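4.2 Showing the arm what we want

We started the Zetby task set with the stuff I was most nervous about: handling smooth, rounded things by remote control. I drove most of the demos myself, and let me tell you, your wrists learn a lot in one Wednesday afternoon! Glass is the worst of it, because the view from down by the fingertips gets blurry so fast and you end up steering partly by memory (Figure 3, top).
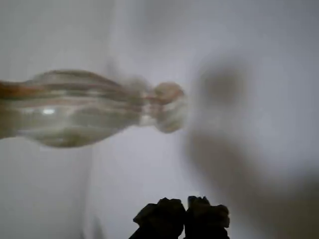 One reader of our Kultville draft objected that a person steering by memory is teaching the robot bad habits. Fair point, and we did go back and drop 7 of the demos where I was plainly guessing. The rest stayed in, hesitations and all – I'd like the policy to see what slowing down looks like.

Stone was a nicer story for me. With the vase tilted and the rose in its neck, I could watch the whole arm and ease the flat bracket against the upper part of the stone (Figure 3, bottom).

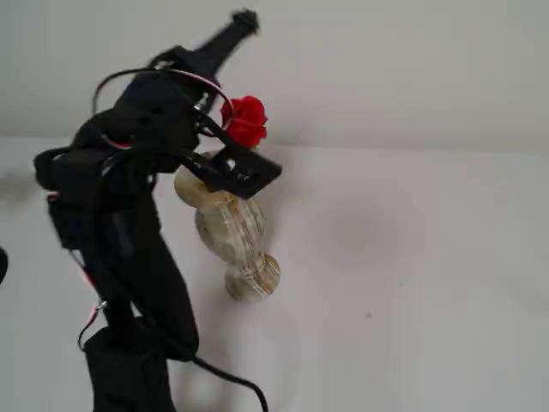 Figure 3. Remote-control demos with glass and stone.

Does a new operator need much practice before the demos are worth keeping? We plan on 5 warm-up runs per person, and we throw those out.

Related items
Thambiah: a shared log format for hand-guided demos
Dollcombe grasp notes, part 6
Teaching by remote control: what we kept from 3681 runs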